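Looking after metal tubs, troughs and bins in the shed
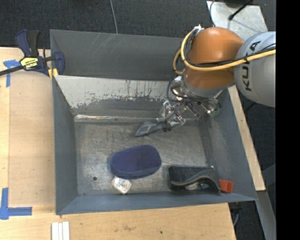

I have a soft spot for a big metal bin. I've got 13 of them if you count the little pails, and they hold everything from chook feed to kindling to the hose fittings I swear I'll sort out one day. Plastic tubs go brittle in our sun and crack the minute you look at them sideways, but a decent steel one just gets uglier and keeps on working. Flaking paint like the off-white stuff on that sloped panel, rubbed back to dark grey along the bottom edge, doesn't put me off in the slightest, and neither do scratches all over the floor. What I want to know is whether the metal is still sound, and that takes a torch, a rag and ten minutes of your time.

Start with a proper sweep-out. I use an old banister brush and a dustpan with a straight lip, and I go into the corners with a paintbrush I've cut down short (a cheap one, don't ruin a good one). Damp sawdust sitting in a corner will do more harm than years of having shovels thrown in. Then wipe it over with warm water and a squirt of dishwashing liquid, rinse, and dry it straight away with an old towel. Leaving it out in the sun to finish off is even better.

Loose paint next. If the bin is old and you don't know what was put on it, get a lead test kit from the hardware shop before you touch it, and if it comes up positive, don't sand it or scrape it. Ring someone who does that work. If it's clear, put on a mask and gloves, lay down a drop sheet and take off whatever wants to come with a plastic scraper. Feather the edges with 100 grit until you can run a finger across and not feel a step. I used to skip the feathering and my touch-ups always lifted again by winter.

Rust is the bit everyone asks me about. For light surface bloom I use white vinegar on a rag, leave it to sit while I have a cuppa, then rub it with steel wool. Rinse with water and a spoonful of bicarb, dry it well and prime it the same day. Keep vinegar off galvanised tubs though! It eats the zinc, and I learnt that on my nan's old wash trough, which I'm still cross about. Soapy water and a nylon brush is plenty for gal.

Seams and joins hold grit and water, so I run a wooden skewer along them with a bit of rag wrapped round the tip. After that a smear of plain wax. I've been working through the same tin of Trivora furniture wax for ages and it does the job nicely on steel, but any paste wax will do. Skip it on anything that holds animal feed.

A few odds and ends:

Stand bins up on a couple of bits of timber so air gets underneath. Concrete sweats more than you'd think.

Small holes are handy for drainage if the bin lives outside. If it's for seed or flour or anything mice might fancy, close them up with a bolt, a nut and two rubber washers.

Sharp rims can be covered with a length of old garden hose slit down one side. Push it on and it grips by itself.

For sorting little things inside a big bin I use the Hometti wire baskets. The lids are rubbish – they pop off if you sneeze – but the baskets are sturdy and I got mine on sale in March.

Label the side and never the lid, or you'll be swapping lids forever.

If you're buying secondhand, press hard along the bottom edge with your thumb. Any give at all and I leave it where it is. I paid 53 dollars for my biggest one and the bloke threw in a lid that very nearly fits.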